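This card covers the second round of the Sayce gripper comparison, put together June 11, 2021. If you came looking for the first round (the one with the foam blocks), it lives in the `round1` folder and the numbers there should not be mixed with these. We changed the finger pads and the controller gains in between, and I would hate for anybody to spend an afternoon puzzling over a difference that is only our own doing.

# Sayce Round 2: two-finger grippers on see-through tableware

## What we were after

Branislav Urban and I had been going back and forth for months over whether the Denico gripper was worth its extra weight on the arm. The Fusum is lighter and opens faster, and on foam blocks the two were so close that we could both claim to be right. Translucent plastic seemed like a fairer quarrel – thin walls, slippery sides, and edges that a camera has a hard time settling on. So we cleared a week at Pudthorpe and ran both grippers through the same set of pick, place and stand-up tasks, with the same arm and the same controller throughout.

There are 1,773 episodes in all. Each one is a single attempt, good or bad, and we kept the bad ones on purpose. A good many people have asked us for failures over the years, and Jui-lin Leung in particular would never have forgiven us for throwing them out.

## Camera views

Every episode has two color streams, `wrist` and `side`. The wrist view is the one you will want for the last stretch of an approach, though you should know that the fingers are close to the lens and well out of focus. We focused on the table and left it there for the whole week.

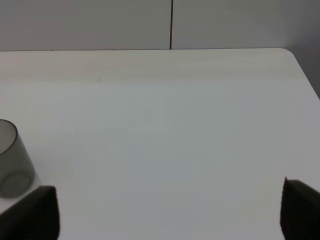 *Wrist view, fingers apart, with one smoky cup at the left.*

The side view comes from a fixed camera and takes in much more of the table. It is the better of the two for judging whether an object is standing, tipped or lying down, and our outcome labels were made from it. Where the labeler couldn't decide, the label says `unclear`, and I would ask you to leave those alone and not fold them into the failures.

## What is in each folder

- `wrist/` and `side/` – the color streams, already matched up in time
- `state.csv` – joint positions, finger opening and motor current
- `command.csv` – what the controller asked for, which you can lay against `state.csv` to see the lag
- `outcome.txt` – one word: `success`, `failure` or `unclear`
- `notes.txt` – free text, often blank, and now and then a bit grumpy

Finger opening is in millimeters, measured between the pads. Motor current is raw for both grippers and the two scales do **not** agree, so please don't plot them on one axis. Dorothy Staniforth is working on a proper conversion and hopes to have it in by September.

## How the grippers compared

I'll try to be fair to both. The Fusum was quicker to close and much nicer in tight spots between objects. It also tended to squeeze before the controller noticed contact, and thin-walled cups don't care for that. The Denico was slower and gentler, and it forgave an approach that came in a little off center. On the clear bottle we saw hardly any difference when gripping the body, and both of them were fussy about the neck.

Most of the trouble came from the vision side. Clear plastic on a white table gives a detector very little to hold on to, while the tinted pieces were found far more dependably under the same lights.

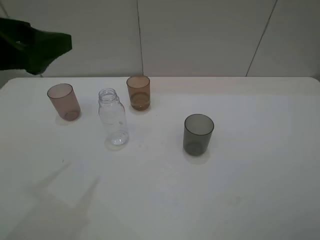

**Can I train on the side view alone?**

You can, and for coarse reaching it does quite well, but our own side-only models closed the fingers too early more often than the ones that had both streams.

## Known problems

The clock on the side camera drifted during the first morning. We corrected it afterward, and 40 episodes where the fix was doubtful are marked `sync_suspect` in the index. Svatopluk Skála also found 3 episodes whose `command.csv` ends early – the video is fine in those, so they are still included.

## Thanks and contact

Branislav Rusnák built the pads and rebuilt them without complaint. Questions about labels should go to Dorothy, and questions about the controller to Branislav Urban (please write the full name, we have two Branislavs and the mail does wander).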